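The success rate that forgot to count the plates

By Rizwan Shaikh
30 Jul 2021

The number Rissanen would like you to remember is 2559. That is how many table-laying runs its two-armed setup completed between February and the start of summer, and it is the first thing in the report and the last. You have to go to an appendix to find the other number, 295, which is how many runs were stopped because something on the table ended up where it shouldn't have been.

I have read the appendix twice. What went wrong is easy enough to explain. Two arms take a cloth by its corners and move it. Each arm has its own controller, and the two are supposed to agree on timing. Sometimes one gripper reported that it had let go when it hadn't. The other arm believed it and carried on. The cloth went tight, then it went sideways, and whatever was standing on it or near it went along. On the worst run a plate left the table and broke on the floor, and the arms kept going through the rest of the routine for 24 seconds before a person hit the stop button.

Rissanen calls this a "release confirmation error." I would call it a machine pulling on something without knowing it was pulling.

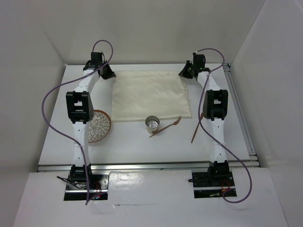

The defense I keep hearing is that it was only a plate. Teguh Harahap made that case to me over the phone, and he made it well. He worked on the Lurkcombe trials before this and has seen far uglier failures. A cloth weighs nothing, he said, the arms are slow, and nobody was standing within reach. All true. He also said a lab is the right place to break plates, and I agree with that too.

But the report isn't written as if the lab were the end of it. There are four pages on care homes. There is a paragraph on restaurants. If you are going to talk about a dining room with people sitting in it, then I get to ask what happens when the cloth has somebody's sleeve caught in it, or when the cup is full of hot soup. A sleeve and a tablecloth are both fabric. A controller that can't tell an open gripper from a closed one won't know the difference.

The fix they describe doesn't comfort me much. Besen, the firm that supplies the control software, has added a check that compares the commanded position of the fingers with the measured one. Fine, though I'm surprised it wasn't there to begin with. But fingers can be open and still have a fold of material snagged on them, and the appendix admits that 2 of the stopped runs looked just like that. The new check would have passed both. A limit on how hard the arms may pull against each other would have caught them, and so would a rule that when one arm is in doubt, both stop. Osia's folding machine has had a rule like that for years, and people complain that it stops too often. I would take that complaint over the other kind.

I'm told a limit on force is "under consideration," and that it would slow the routine down. I don't doubt it. What I'd like to know is who is in such a hurry to have a table laid.

Until there is an answer, I'd ask Rissanen to do one small thing and move the second number to the front page, in the same size type as the first.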